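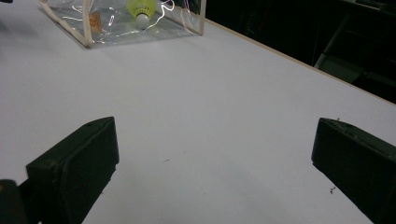 Handheld gripper fault FAQ: jaw closing on release, dropped samples and lost width readings

Applies to the Moschos handheld gripper with the Sitach recording unit. Last revised 19/07/2026. Questions not covered below go to Noemi Mercado at the Netport bench.

What is the fault?

On affected units the jaw closes by itself after the operator lets go of the trigger. The correct behavior is for the fingers to return to full open and stay there. With the fault, they open, pause, and then move inward again under spring load. The recording unit may log the second movement as a real grasp, or may miss it completely.

Is it a safety problem?

Yes. The closing force is low, but fingertips are often between the jaws at that point, usually when someone is resetting an object on the table. One pinch injury was reported in November. It was a bruised nail and needed no treatment. Until a unit has passed the check below, keep hands out of the gap unless the lock pin is in.

What causes it?

The return spring sits on a post inside the handle. On the first batch the post was cut slightly short, and the spring can ride up over the end and catch on the trigger link. Once caught, it pulls in the closing direction. Replacement posts are longer and have a shoulder.

Which units are affected?

Any unit with a plain post. The serial number is not a reliable guide, as some handles were rebuilt with parts from both batches. Remove the handle cover and look at the post. If the end is flat with no shoulder, the unit is affected, even if it has never shown the fault.

How do I check a unit?

1. Stop recording and disconnect the battery.
2. Pull the trigger fully and release it without guiding it back.
3. Wait five seconds and watch the fingers.
4. Repeat 200 times, turning the handle over halfway through.
5. Any inward movement after release is a fail. Tag the unit and take it out of use.

A pass on a plain post is valid for one shift only. A unit with a shouldered post needs the check once, after fitting.

Why 200 cycles?

The first tests used fewer and let bad units through. On the worst handle the spring caught early in the run. On another it passed the first set and failed in the second. Bench units with the new post were run to 1,000 cycles with no catches.

The fingers open correctly but the logged width is wrong. Is that the same fault?

Usually not. The width is read from a magnet on the left finger carrier. If the magnet has slipped, the reading is offset by a fixed amount at every opening. If the reading is correct when the jaw is open and wrong only after release, suspect the spring. Rerun the zero routine first. If the offset comes back within the same session, the magnet needs to be bonded again.

Small round objects drop out halfway through a lift. Should I report it?

Report it if the trigger was held steady. A table-tennis ball gives very little contact area, and a worn or dirty finger face will let it roll out with nothing wrong in the handle. Wipe both faces, repeat the lift, and include both results. A drop with clean faces and a steady trigger should be filed as a grip fault, with the log attached.

Does debris on the fingers or the table matter?

It does not cause the spring fault. Grit on a finger face reduces grip, and grit in the carrier slot can make the jaw stick partway, which looks similar in the log. Wipe the table and the finger tops before each block of recordings. Do not use compressed air on the carrier, as it drives particles into the slot.

What happens to recordings made with a faulty unit?

Cedent, the log checker, flags any inward movement that begins less than 900 milliseconds after release. Flagged recordings are held for manual review and are not deleted. Recordings made before the checker was installed must be run through it by hand. Select the session, choose Recheck, and leave the threshold at its default.

Can I lower the threshold to reduce false flags?

Down to 800 milliseconds, with approval from the bench. Lower values miss the slower catches. Operators who regrasp quickly will produce false flags at either setting, and these clear in review.

Can I fit the new post myself?

No. The spring is under tension when the cover plate is removed and can leave the handle at speed. Posts are fitted at the bench with eye protection and the spring clamp. Turnaround is normally two working days.

What should a fault report include?

Handle serial number
Post type, plain or shouldered
Number of cycles completed before the fault
Object being handled
Session log, unedited
Whether anyone's hand was in the gap

If the answer to the last item is yes, call the bench as well as filing the report.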